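Progress report to the Clollden Fund, second installment
Prollulero Robotics Club, Menis Community School
Prepared by Raghda Masri, club adviser

It has been a busy and very happy stretch since I last wrote, and I have more to tell you than will fit on the form, so please forgive the long answers.

What the students are working on

The project is still the one you funded: teaching a small robot arm to handle clothes, starting with picking up, flattening and folding knitwear. The club has 9 members now, up from 6 in the fall. Two of the new ones came over from the sewing elective, and they have changed how the whole group talks about fabric! Before they joined, everything was "the shirt." Now I hear arguments about ribbing, seams and which way a knit wants to stretch, and those arguments end up in the notebooks.

Our target for this period was 50 usable demonstrations recorded with the hand-held grippers. We reached it on a Saturday in February, with a lot of cheering and one spilled juice box (no equipment was harmed). A demonstration counts as usable when the garment stays in view from the first grasp to the release and a second student has watched it all the way through and signed it off.

Equipment

Your grant paid for 2 hand-held grippers, and both are in regular use. The students named the pair Xolalpa, after a street one of them used to live on. The finger pads on the first gripper had worn smooth, so we replaced them, and grip on thin cotton got better right away. We also bought a storage case and extra memory cards. Receipts are attached to the budget sheet.

Recording at home

You asked in your last letter whether we could get away from the classroom table. Yes, and it has been the best part of the term. With signed permission from families, students take a gripper home and practice on their own beds and sofas. A plush blanket behaves nothing like a tabletop. It wrinkles when you push on it, and a sweater that would slide across a desk tends to drag the blanket along. The students came back full of questions, and the group rewrote its instruction sheet to start every home session with the garment laid mostly flat and the gripper fingers wide open.

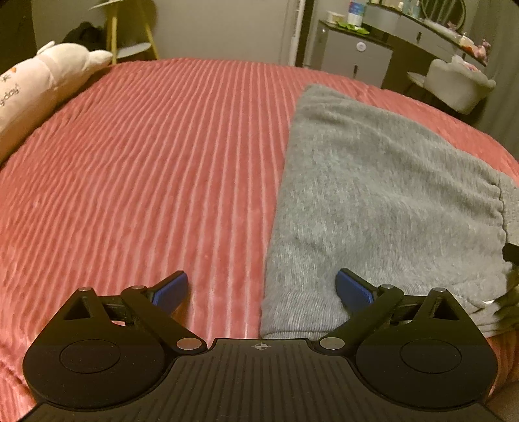
Home practice: gripper open over a gray knit garment on a ribbed pink blanket.

What has been hard

Folding sleeves. The arm can copy a single straight fold on a towel fairly well, but sleeves still end up bunched underneath more often than we would like. We also lost a week to sorting files with mixed-up names, and there is now a naming chart taped inside the lid of the case.

Next steps

We will add home sessions with towels and children's T-shirts, train again on the larger set, and get ready for the spring open house, where the students want visitors to try the grippers themselves. I would love for someone from the Fund to come and have a turn. We are not asking for any change to the budget this period, and the notebooks are here in the club room if you would like to read them.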